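Practice Makes

Obsa Kassa had been stitching the same bit of pink rubber since teatime, and I was meant to be revising next to him, but you try learning the bones of the wrist while your flatmate swears at a needle.

"Trefor Jarman does these in his sleep," he said.

"Trefor Jarman does everything in his sleep," I said. "Including lectures."

That got half a laugh. The assessment was on Fri 17 January, first thing, and we'd both left it far too late (me on purpose, Obsa because he'd been home for his sister's wedding and come back with a cold and most of a cake). The pad had cost him two weeks of coffee money. I'd offered him a banana to practise on, which is what I used, and he'd looked at me as if I'd offered him my foot!

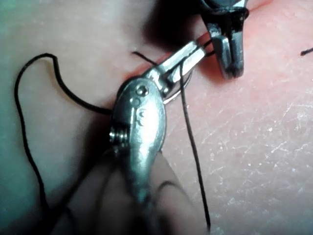
"You're pulling too hard," I told him, when the third knot went wrong.

"I'm not pulling at all."

"Well, something is."

He put his head down on the table and stayed there. I finished the cake, I'm sorry to say, and then I felt bad about it, so I made tea and told him about my gran, who mended nets for almost 2000 Saturdays by her own reckoning and never once let me hold the twine. She used to say the thread knows when you're cross with it. I'd always thought that was a way of getting me out of the shed.

Obsa lifted his head. "Did she ever do skin?"

"Only Grandad's. Once. He'd had a drink."

He laughed properly then, and coughed, and blew his nose, and asked me to shove the lamp over a bit. I went back to my bones. I'd got as far as the lunate when he said, very quietly, "Don't look yet."

So I didn't.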